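Notes on reading Collance's Rigid Bodies and Friction

02/02/2018

I have now finished all 558 pages of the second edition of Collance, and these notes are mainly for my own reference. The first edition has been on my shelf since my honours year. The chapter order is unchanged. The problem sets have been reworked and the sign convention for torque has finally been made consistent.

The catalogue at the Lostwood library lists the author as Clollance, so a search on the correct spelling returns nothing. I have reported it.
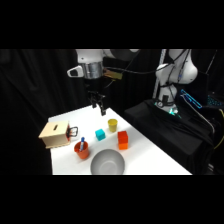
Chapter 6: Dry friction

The treatment starts from the Coulomb model and stays there for longer than I would like. The static limit is introduced as an inequality, which is correct, and the worked examples then treat it as an equality without comment. A block at rest on a level bench has zero friction acting on it whatever the coefficient. First-year students get this wrong constantly, and the examples as set out won't help them.

The section on tipping versus sliding is better. For a uniform block of base width b and height h, pushed horizontally at the top edge, tipping precedes sliding when the coefficient exceeds b/2h. Collance derives this in four lines and then repeats it with the push applied at an arbitrary height, recovering the first result as a limiting case.

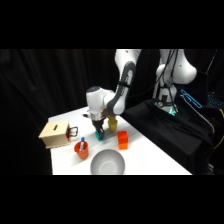 Photo: Llinos Penry

Problem 16 in this chapter has an error in the printed answer. The normal force should include the vertical component of the applied load, and the answer in the back omits it. With the component included, the critical angle satisfies tan θ = μ, as you would expect from the incline case. Penry got the same result by drawing the friction cone, a quicker method which the book leaves to an appendix.

The historical sidebar cites Latuheru's lecture notes on the independence of friction from apparent contact area. The argument by real contact area is sketched well enough, but elastomers and other soft materials deserve more than a footnote. 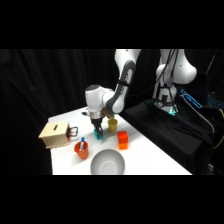
Chapter 7: Constraint forces

Mostly Lagrange multipliers. The notation is heavy and the index placement changes partway through the bead-on-a-hoop example. I rewrote that example in plane polars and it fits on half a page. The multiplier comes out as the normal reaction directly, with its sign telling you which side of the hoop is doing the work. 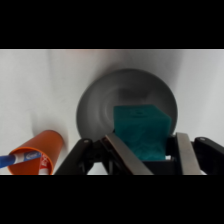 Rolling without slipping is handled as a holonomic constraint in one dimension, then as a non-holonomic one for the disc on a plane. The distinction is stated clearly. I would have put the disc first, as the one-dimensional case integrates so easily that it hides the issue.

Next up is the chapter on impact, which I skimmed in September and need to reread with a pencil. Corrections to the algebra are welcome in the comments.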